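Skilunow Open Day Set - README

Shares 50 | Comments 20

Skilunow is the set of robot arm episodes we collected at the Stemirmont open day in August, when we put the simulator on the big screen, set a controller on the table in front of it, and let anyone who walked in drive. There are 2,280 episodes in it. Every one was steered by a visitor, and a lot of those visitors had never touched a robot, real or simulated, before that afternoon. We think it's a wonderful mess and we've had a great time going through it!

If you want clean expert demonstrations, use the Chantharasri set, which Rattana Onsri recorded over the spring with a lot more patience than any of us had on the day. If you want to know what people do with an arm when you hand it to them and say "see if you can pick up the pen," keep reading.

What was running

The whole thing is simulated. No physical arm moved at any point, although the booth had one under a cover and we were asked all day whether it was going to wake up (sorry, no). The simulator is our own build, called Sorora in the code, and it runs one arm with a two-finger gripper in small rooms with a piece of furniture and a handful of household things on top. We made 50 rooms before the doors opened. They differ in furniture, wall color, lighting and the mix of objects, and the arm's base isn't always in the same place relative to the furniture.

Visitors saw the same camera view that ended up in the data. Several of them asked for a second angle, and they were right to ask. Depth is hard to judge on one flat screen, and you can see it in the paths - lots of slow creeping down, a stop, a slide sideways, then more creeping. We left it that way so that everything the driver knew is also in the recording.

How a turn worked

You sat down, one of us read you a task, and the arm was yours until you finished, gave up or hit 500 steps. Then the room reset and the next person had a go. At the busiest point the line went out past the coat rack, and people in it started coaching whoever was driving. That was my favorite part of the day. There's a stretch of episodes from right after lunch where the drivers get noticeably bolder, and I'm convinced it's because a whole school group was yelling "left, left, no, YOUR left" at them.

There are 20 tasks. Most are plain pick-up-and-put-down jobs. A few ask for drawers to be opened, and those were by far the hardest, with small round knobs that the fingers love to slip off. The full list with the exact wording is in tasks.txt. Please use that wording if you train on language, as we read it out word for word (Vichien Jitpraphai did most of the reading and has the voice for it).

What's in each episode

- camera images, one per step
- joint positions and gripper opening
- the command from the controller, before any smoothing
- the task sentence
- room name and random seed
- outcome: done, gave up, or out of steps

The outcome was pressed by whoever was running the table. We went back over the "done" episodes afterward and fixed the ones where somebody had been generous. The "gave up" ones we didn't touch, and a few of them do look finished to me. Treat that label with some care.

No names, voices, faces or ages of visitors were recorded. The only thing coming off the table was the controller input.

Known problems

Shadows. The light in many rooms is low and hard, so the arm throws big dark shapes over the furniture, and in some rooms a tall object puts one on the wall that is larger than the object itself. Our old detector gets confused by these. Visitors didn't seem to mind, except for one boy who wanted to know who was standing behind the wall.

Tall objects near the top of the view can lose their upper part. We could have moved the camera back, but then the small things turn into specks, and small things are half the point.

Some of the object models are hard to name. We bought a mixed pack, and there are items in it that I've heard called a twig, a lizard and a bean pod by three people in a row. The label in objects.txt is whatever the pack called it. If you have a better name, send it in.

The arm itself sometimes takes up a large part of the view. Drivers learned to swing it away before looking for their target, so early steps can be a lot of arm and not much else.

Thin parts go through surfaces now and then. Search the notes file for "sinks" to find the ones we caught.

Using it

Unpack everything into one folder and run check.py first. It opens each episode, compares the number of images to the number of joint readings and prints any that don't match. All of them should match. If they don't, the download was probably cut short.

We split by room, so a room you train on never shows up in the test part. Please keep the split. It's tempting to shuffle everything together and the numbers look lovely when you do, but they won't tell you much about a new room.

You can use the data for any research or teaching. If you run your own open day with it, we'd really like to hear how it went - what people asked, which task drew the crowd, whether your visitors also tried to bow to the audience with the gripper.

Thanks

To Rattana for the rooms and for staying until the last child had been pried off the controller. To Vichien for the table, the tape on the floor and the endless task reading. To the people of Stemirmont who lined up twice, and to the grandmother who opened a drawer on her first try and went to get her coffee.

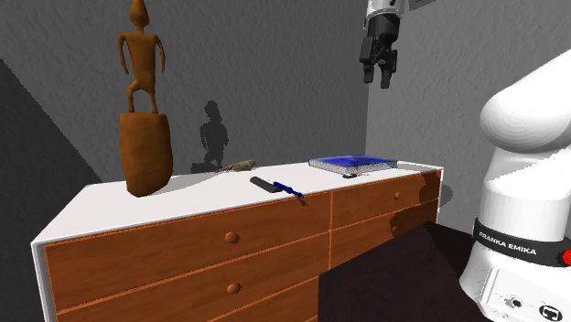
Issue 20, page 50

One of the drawer-chest rooms, with the fingers open and not touching anything. The carved wooden figure on the left got more affection than anything else at the table, and plenty of drivers asked to pick it up when their task was the book or the blue pen. Its shadow is on the back wall, and it's a good one to try your detector on.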